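Drukulard repair room opens its benches to old office computers

April 9, 2022

Anybody with a desktop computer gathering dust in a closet may want to haul it over to the repair room at Drukulard, where the doors are open again and the benches are filling up nicely. The room shares a building with the Policarpio branch library, and it has been taking in retired office towers since January - 481 of them at last tally, a number that surprised even the folks who keep the list taped up by the sink.

Most of the machines come from offices and schools on the east side of town, and a good many were headed for the scrap yard. Each one gets its side cover taken off and a good look inside, and the parts worth keeping, such as hard drives and memory, are pulled and set in holders until they can be tested. Machines that pass go to families on the waiting list, which stood at 28 households this week. Whatever is left over goes to Zutton, the recycling outfit across the river, which picks up twice a month and has been very good about bringing its own crates.

The project is called Dreltus, after the street where it began in a garage with 2 workbenches and a space heater. There are 11 benches now, and the heat is a good deal better, though regulars still bring a sweater out of habit.

Drop-off is at the side entrance, and there is a ramp if you have a heavy load. Please bring the power cord if you can find it, and please copy off your photos and letters before you come - the drives are wiped as a matter of course, and it is a sad thing to get a phone call about wedding pictures a week too late. Monitors are welcome too, as long as the glass is whole. Printers, sorry to say, will have to wait until there is more shelf space, and the same goes for those big old copiers that a few of you have been kind enough to offer.
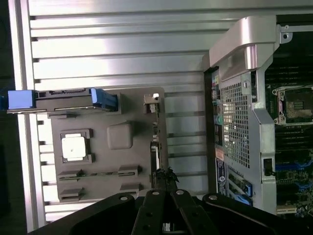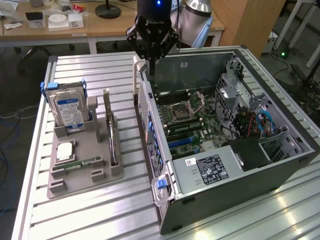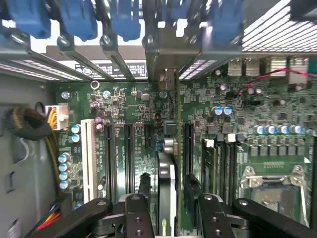

Desktop computer work at the Drukulard repair room. The second picture shows a hard drive in its blue caddy, standing in a holder beside the open tower.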